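Grisholm Hand Demonstration Group
Minutes, 17 Dec 2020
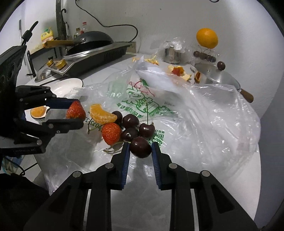 Item 1. Fruit sorting, progress. The group has 676 accepted demonstrations against the 1,955 promised to Jusex, a number agreed at a meeting that none of those present will admit to attending. Recording by hand-held gripper remains much faster than driving the arm by remote control, and the arm has not objected. Cherries are still the hard case. They are glossy and round, and with blue pads on either side of one the operator has very little feel for how hard is too hard. Strawberries at least have a point to aim for. Agreed to record 100 more cherry picks before anyone touches the mandarin segments again.

Item 2. Squeezing. Long discussion of whether a bruised cherry counts as a successful pick. The Anton side held that the fruit was moved and the task was therefore done. The Mwakyusa side asked whether they would care to eat it. Agreed: bruised is a fail, recorded as a fail, and kept in the set with a label.

Item 3. Two grippers at once. The left hand keeps arriving early and hovering, which the model has learned faithfully and now performs with great confidence. Operators are asked to start both hands together. It was suggested that left-handed operators be exempt. Refused after a vote.

Item 4. Remote control. The delay on the link was bad enough on the last trial that 24 runs were thrown out. Operators had taken to moving, waiting, and moving again, like people parking a borrowed car. No remote sessions until the link is fixed.

Item 5. Snacks. Fruit bought for recording is not to be eaten until the day's files have been copied. Carried, with one abstention, mouth full.

Item 6. Any other business. The task sheet still says "berry" for everything red. To be rewritten before February.

Next meeting to be set once the cherry picks are in.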